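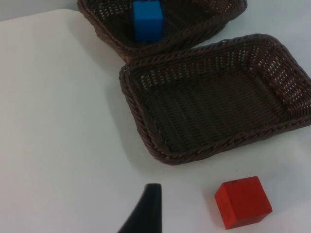 Bench log / Open day and visits

Feb 13, 2026. Open day at the Flivdale unit, demo cell 2. Entry covers the sorting demo only. The conveyor talk is in the Zovdale book.

Layout as agreed at the October planning meeting: white table, two brown wicker baskets almost end to end, one red cube, one blue cube. Red goes in the near basket, blue in the far one. Visitors stand on the wall side of the tape. The near basket sits slightly skewed to the table edge. Left it that way, as the pose estimate copes with it and the corners need checking anyway.

Controller build 3006, speed limited to 20 per cent for visitors. Grip force unchanged from last week. Wrist view went to the left-hand monitor, side view to the right. Several people asked which of the two the arm "looks through". Both, for this task. The wrist view gives the final approach and the side view is used for the drop height. We should put a label under each monitor.

Slots were 12 minutes, with a short talk first and then the run. Too long for school groups, about right for the trade visitors. Most questions were on three subjects: what happens if the cube is moved during the approach, why wicker, and cost. I did not answer the third.

On wicker: the weave is open at the sides, so light from behind comes through as small bright dots. The older segmentation model took these for objects. A plain plastic tray would be easier and would show less. The dark floor of the basket also gives poor depth readings, so the drop height is set from the rim and a stored offset, now 90 mm from rim to wrist datum. Anyone swapping baskets must measure this again. Do not copy the figure across from the Grudora trays, which have a different wall.

Placing next to the rim is the part worth watching. The fingers are square and bulky compared with the cube, and in a back corner there is little room between them and the braid. The planner will accept a corner placement if the clearance check passes. I would prefer a penalty term that pulls the target towards the middle of the floor, but that is a change for after the open day.

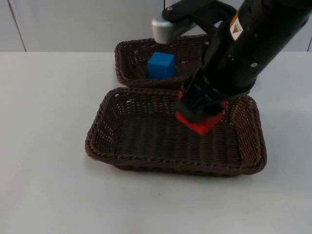
To do before the next visit

Labels for both monitors.
Cut the talk for school groups.
Add the corner penalty, then repeat the placements with the near basket turned the other way.
Measure the rim offset on the spare baskets and write it on the underside.
Check the red cube for wear. The edges are slightly worn and there is a dark scuff on the top face. Clean or replace.
Copy the logs from the cell PC to the Yusuf share. The Zovdale people want the side view as well as the wrist view, same clock.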